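Packing and Posting > Workspace and kit
Thread: Weighing bench layout, crate left or right of the scales?

mothandmerino
Joined: August
Posts: 48

Hello all, long time reader, mostly in the yarn section. I do the packing for Drurnudari (indie sock yarn and a few project bags) and we've moved out of the spare bedroom into a unit in Grosley, hooray! I have a proper table for the first time in my life and I cannot work out how to arrange it.

What I've got: a green table butted up against a long green conveyor that came with the unit, a set of white scales, one green plastic crate for finished parcels, and grey mailers that get absolutely everywhere. Orders went up to 200 in our last shop update and I was still going at midnight with my tea on the floor, so something has to change before the next one.

At the moment I weigh everything in the middle of the table, crate goes to the left of the scales, and bags that haven't been done yet go to the left of that. So the bag has to come over the top of the crate to get to the scales and then back again to go in it. It felt fine for the first dozen and then my shoulder started grumbling. 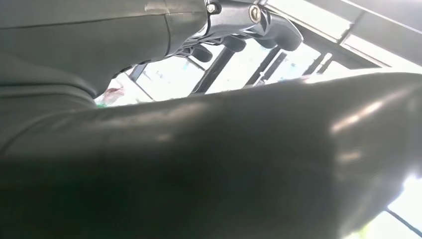 Anyway the other thing is labels. I use Romis for postage and it wants the weight typed in by hand before it'll let me print, so I'm weighing, turning round, typing, turning back, and by then I've forgotten which bag it was. Last time I put two labels on the wrong skeins and had a very nice lady in Wales emailing to say she'd been sent somebody's mustard 4ply (she kept it, to be fair, and paid the difference).

Would you put the crate on the right? Get a second crate? Chuck the lot and go back to the spare bedroom? All opinions welcome, I've got a pot of coffee on.

tapegunner
Posts: many

Work should go one way across the table and that's the end of it. Undone bags left, scales middle, done bags right. You've got undone and done both on the left, so of course you're reaching over yourself. Move the crate to the right of the scales tonight and report back.

kilnandkettle

Depends which hand she's using though! I'm left-handed and I have everything on the left on purpose. When I tried the famous one-way system I kept crossing my arms like I was doing the Macarena. I'd find out what your arms want before moving furniture.

tapegunner

It isn't about hands, it's about not mixing weighed bags up with unweighed ones. She's said herself she put labels on the wrong skeins.

mothandmerino

Right-handed, but I peel labels with my left, if that muddies the water. Also should have said, the right side is where the table meets the conveyor and I keep wanting to use it. We don't run it, it's just a very long shelf as far as I'm concerned, but I do like the look of parcels lined up along a conveyor, it makes me feel like a real business.

ferryroadprints

Ooh, use it! I'd kill for that. Line the weighed ones up along it in the order you did them, print the labels in the same order, then walk down sticking them on. I do this on an ironing board with art prints and it works a treat up to 12 parcels, and after that I run out of ironing board.

kilnandkettle

And if you sneeze or the phone goes you're one out and the whole row's wrong. Ask me how I know. I now write the order number on a bit of masking tape on every single parcel before it goes near the scales. Costs pennies. Peel it off when the label goes on.

ferryroadprints

Masking tape on grey mailers comes away with a layer of the print if you're unlucky. I'd use a chinagraph pencil.

mothandmerino

Chinagraph pencil is going on the list. Do they write on the shiny plasticky ones? Mine are from Takács and they're quite slippery.

ferryroadprints

Mine do, as long as the bag isn't dusty. Get the white one for grey bags. I bought black first like a fool.

oldpostie_kent

Can I ask about the scales. Are you putting the bags on flat? A floppy mailer that hangs over the edge of the platform and touches the table will read light, and then you get the surcharge card and a cross customer. I handled enough of those to last me.

mothandmerino

Erm. I am plonking them on. Some of them definitely hang over. Here's the middle of the table so you can see how much room there is (or isn't):
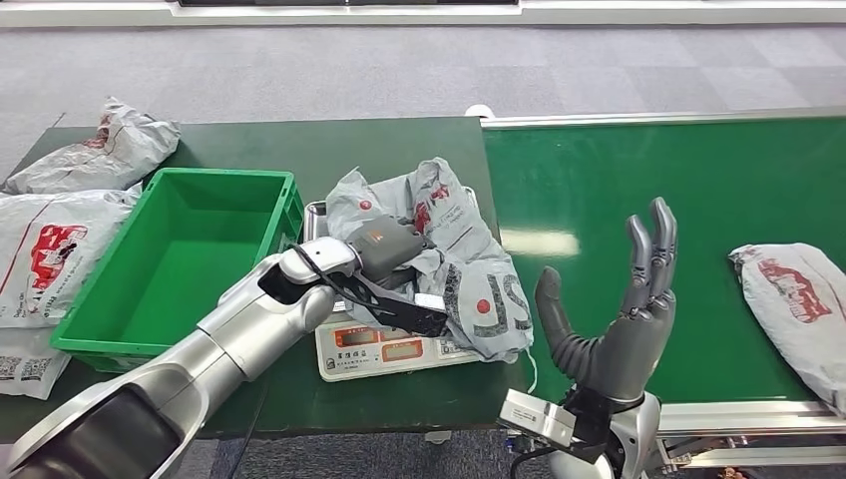

Grey mailer on the scales, crate to the left, more bags down the far left edge

That's the crate where I normally have it. I've got a little space in front of the scales for the pencil and scissors but they always migrate.

oldpostie_kent

Thanks, helps a lot. You want something stiff on the platform, bigger than the platform, and then zero the scales with it on. A cork table mat is ideal. Bag sits on the mat, nothing droops on to the table, right weight every time. Mine's an offcut of hardboard that weighs 41 grams and I wrote that on it in biro in case I forget to zero.

tapegunner

Good tip that. I'd also fold the slack under before it goes on. And I'll say it again, crate on the right.

kilnandkettle

Looking at that I'd leave the crate where it is and move the BAGS. Put the unweighed ones over on the conveyor side, pick up with your right, weigh, drop in the crate with your left. Still one-way, it just goes right to left. Everybody's happy, even tapegunner.

tapegunner

I'm not happy but I can't fault it.

stampsandstuff

Coming in from the eBay side. Two crates. One for small letters and large letters, one for parcels, otherwise you're sorting them all again at the Post Office counter with a queue breathing down your neck. That table could take a second one if you got the spare bags off it. And a box or a magazine rack for the spare bags, stood on end. Mine used to slide off in the night and I'd come in to them all over the carpet.

mothandmerino

We've got grey carpet tiles in here and grey mailers, so you can imagine. I trod on one last week and went halfway across the room on it.

Magazine rack is genius, there's one at home full of knitting patterns that could be evicted.

ferryroadprints

Can I gently object to two crates? With small orders I'd find I had three things in one and a mountain in the other, and I'd be carrying two half-empty crates to the car. I use one crate and stand a piece of card up the middle.

stampsandstuff

Card falls over.

ferryroadprints

Cut it a bit too wide and it wedges.

stampsandstuff

Mine fell over.

oldpostie_kent

On the Romis question, I don't use it myself but my daughter does, and she doesn't type as she goes. She writes all the weights in a column on paper next to the order numbers, then sits down with a brew and types them in one go. She reckons it halved the time. You'd need the pencil numbers on the bags for that, so do that bit first.

mothandmerino

Oh I like that. I do love a column.

So, plan for the next update: unweighed bags to the conveyor side, crate stays put on the left, cork mat on the scales, white chinagraph, numbers on paper, type it all in afterwards sitting down like a civilised person. Spare bags in the magazine rack. I'll try the wedge of card first and if it falls over I'll buy another crate and stampsandstuff can be smug.

kilnandkettle

Put the tea somewhere that isn't the floor as well.

mothandmerino

Windowsill!

tapegunner

Do a practice run with ten old orders before you go live, would be my advice. First time I changed my bench round I did it at 7pm on a launch night and I've still not forgiven myself.

stampsandstuff

Seconded. And let us know about the card.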